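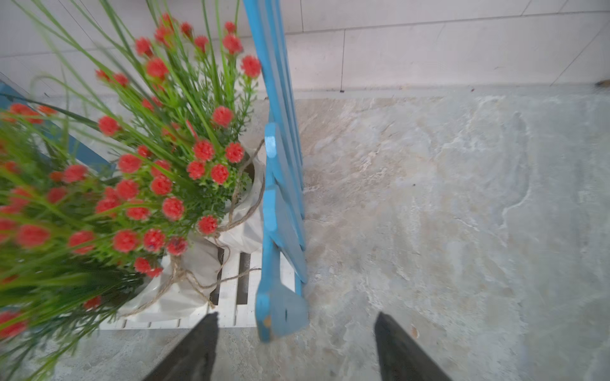 February, still awake

I should be in bed but my head is full of switches, so you get a diary entry instead.

The Nurnbridge network finally has its second controller. For anybody who hasn't been following along (hi Mom), we run the campus network there from one central controller, and every switch asks it what to do with traffic it hasn't seen before. Lovely idea, and it works great until that one box has a bad day. In the fall it had a very bad day. So the plan since then has been to run two of them, have them keep each other up to date, and let one take over when the other goes quiet.

I named them Sosisell and Bosman. Please don't ask. Sosisell is the old one and Bosman is the new one, and by now I talk about them like they're a couple of roommates who don't get along.

This morning I did the first real failover test. We have 144 switches hanging off the pair, and I'd picked the early slot, before classes, when hardly any traffic is moving. Coffee in one hand, I pulled the cable on Sosisell and watched the log. Bosman noticed in 4 seconds. I did a little dance in my chair! Then I looked at the switch list and the dance stopped, because a big chunk of them had come over fine and the rest were just sitting there, still politely trying to reach a controller that wasn't plugged in.

The thing is, they kept forwarding. Everything they already had rules for went right on working, so if you'd been on the network at that moment reading your mail you wouldn't have noticed a thing. But any new connection went nowhere. That's a nasty kind of broken – half the building tells you it's fine and the other half can't log in.

It took me until lunch to find it. The stuck switches all had the backup address typed in, I checked every one of them, and it was right. What they didn't have was the new certificate. I'd pushed it out with a script a couple of weeks ago, and the script had quietly skipped every switch that was on the older firmware, and it wrote that down in a log file I never opened. The file had been there the whole time with a perfectly clear message in it. I read it out loud to myself in a funny voice and then I went and got a sandwich.

After lunch, round two. Certificates everywhere this time, checked by hand on the first few and then by a better script that shouts when it skips something. Pulled the cable again. All of them moved over! Every single one. I waited a bit, plugged Sosisell back in, and got my second surprise of the day, which was that all the switches asked to move back at the same moment. Bosman was handing them off, Sosisell was trying to greet them, and the rule requests piled up to 2000 in the queue before things calmed down. Nothing fell over, but the fan noise was something.

So now I have a new chore, which is teaching the switches to go home in small groups. I had a go at it this afternoon with a random delay for each one, and in the test lab the pile never got above 700. I can live with that, although I'd like it lower. I also want to try just leaving them on Bosman after a failover and moving them back at night, on purpose, when I say so. There's something to be said for not having the network decide to shuffle itself in the middle of somebody's video call.

I wrote all of this up for the group before supper, way too long as usual, and asked if anyone could see a reason to keep the automatic move back. 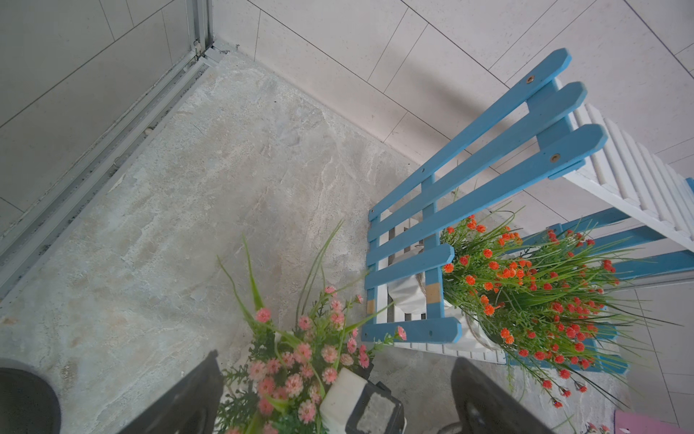
Gobnait Coughlan wrote back that she'd turn it off completely, and that in her experience a controller that has just come back up is the last one you want to trust with everything. She'd give it an hour of doing nothing but syncing, and compare the rule tables on both before a single switch goes over. I hadn't thought about comparing the tables. I'd been assuming that if the sync said it was done, it was done, and after the week I've had with that log file I really should know better.

Fouad Filali wants us to look at Isico for the table comparison. I've only ever skimmed the manual and I remember it being heavy going, but I said I'd give it a proper try in the lab before we write our own thing.

Tomorrow: the delay settings, then the firmware on those older switches, which I've been putting off since forever. And I need to return the label printer. It's still in my bag.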